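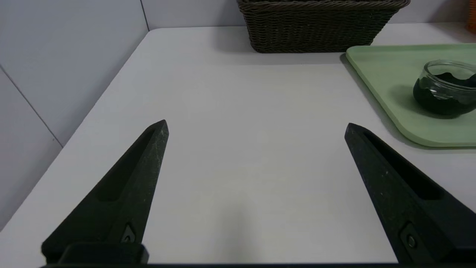

Wicker basket

A wicker basket is a container made by weaving flexible plant stems, canes or similar strands around a stiffer framework. The word wicker refers to the method of weaving and to the finished material, and not to any one plant. Willow, rattan, reed and bamboo are all used, as are paper cord and plastic strand. In the home, wicker baskets hold bread, fruit, mail, towels, toys and other small goods, and they are often kept on tables, counters and open shelves.

Materials

Willow is the traditional material in much of Europe and parts of North America. The stems, called rods, are cut in winter when the leaves have fallen. Rods dried with the bark on are known as brown willow. Rods that are boiled before peeling take on a tan color from the bark and are called buff, while rods peeled fresh in spring stay pale and are called white.

Rattan is a climbing palm from tropical Asia and nearby regions. The outer skin is split off in strips and sold as cane, and the core is cut into round or flat lengths and sold as reed. Reed takes stain well, and many dark brown baskets are made of light reed that has been dyed or stained after weaving. Plastic strand is common in baskets meant for wet rooms and outdoor use. It doesn't need soaking and doesn't swell.

Parts

The base is woven first in most round and oval baskets. Upright members called stakes are then pushed in beside the base sticks and bent upward. The strands that pass in and out between the stakes are called weavers, and the wall they form is the siding. A band of three or more strands worked together, called waling, is usually placed at the foot of the wall and again near the top, where it holds the stakes at an even spacing.

The border, or rim, finishes the upper edge. In a simple trac border each stake is bent down and threaded past its neighbors. A rolled or rope border is thicker and has a twisted look, and a plaited border resembles a flat braid lying along the edge. The thicker borders use more material but stand up better to being gripped and lifted. Some baskets have the rim wrapped over a wire or a split rod.

Household use

Small baskets without handles are used mainly on flat surfaces, often against a wall or at the back of a table so that the front stays clear for work. They're commonly paired with a tray. The tray takes glasses, jars and anything likely to drip, and the basket takes dry items. A plastic or metal tray with a raised rim keeps spills off the tabletop and away from the woven base, which can stain or grow mold if it stands in water.

Loose foods such as nuts or sugar fall through or lodge in the weave and are normally kept in a jar or bowl. Bread baskets are usually lined with a cloth. Baskets used for mail or paper may be lined with card to protect corners from catching on the stakes.

Weaver Tyra Haugen kept a record of 90 household baskets brought to her workshop in Lordale for repair. Damage to the rim was the most frequent problem, followed by broken stakes at the turn between base and wall. In 53 of the baskets the original border could be kept and only patched.

Care

Dust is removed with a soft brush or the brush fitting of a vacuum cleaner. Natural wicker may be wiped with a damp cloth and mild soap, then dried in moving air away from direct heat. Very dry rooms make willow brittle, and a light misting with water a few times a year restores some flexibility. Stained baskets should be tested on the underside before washing, as the color may come off on the cloth.

A basket that has lost its shape can be dampened, packed with towels and left to dry. Loose strand ends are trimmed at a slant where they rest against a stake. Splits in the rim are bound with matching cane or replaced with soaked rod.

Collections

The Obura craft collection holds 315 woven containers, most of them domestic. Its catalog, compiled by Erasto Rashidi, sorts them by border type first and by material second. Large carrying baskets are listed separately.

See also

Basket weaving
Rattan
Serving tray
Storage jar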